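Unsticking the small stuff
June
By Jaxon Simard

I do love a repair that costs nothing, and June is when I go through the desk drawers and the pantry shelf and sort out all the little things I've been swearing at since Christmas. It takes me an evening, usually with the radio on and a mug of tea going cold somewhere. Most of it is cleaning, really, and a good light.

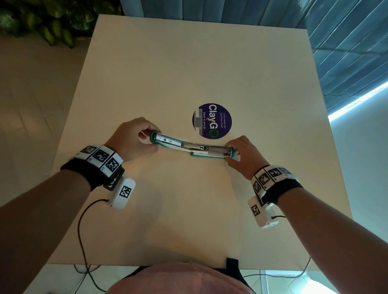 Staplers are top of my list every year. If yours keeps jamming, stop thumping it! Hold it sideways over a table with a hand at each end, like the one with the teal-green edging, and ease it open until you can see the metal channel inside. Tip out any loose staples, then look down at the front end for a bent one. Tweezers will get it out, or a wooden cocktail stick if it's only lightly wedged. Wipe the channel with a dry cotton bud and don't be tempted by cooking oil, which goes gummy (I ruined a perfectly nice one that way). Check the size on your box of refills too — I once bought 3,000 of the wrong sort and I'm still finding them in coat pockets.

Scissors next. Sticky tape leaves a film on the blades, and a dab of white spirit on a rag shifts it in seconds. Wipe from the back of the blade towards the edge, never along it, and put one tiny drop of sewing machine oil on the pivot.
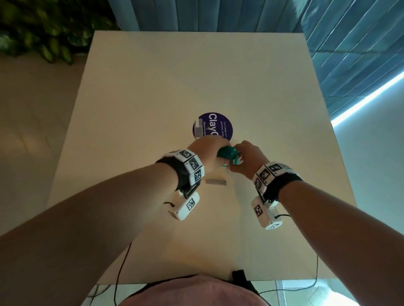
Then there are the jar lids. I keep a wide rubber band round the neck of the honey for grip, and I wipe the thread with a hot cloth before the lid goes back on, so it never gets the chance to glue itself down. Old labels come off with a paste of bicarb and vegetable oil — leave it 18 minutes, or however long it takes you to find the scraper. Rinse well, dry upside down, and write the new label before you fill the jar, or you'll end up like me with two tubs of mystery flour.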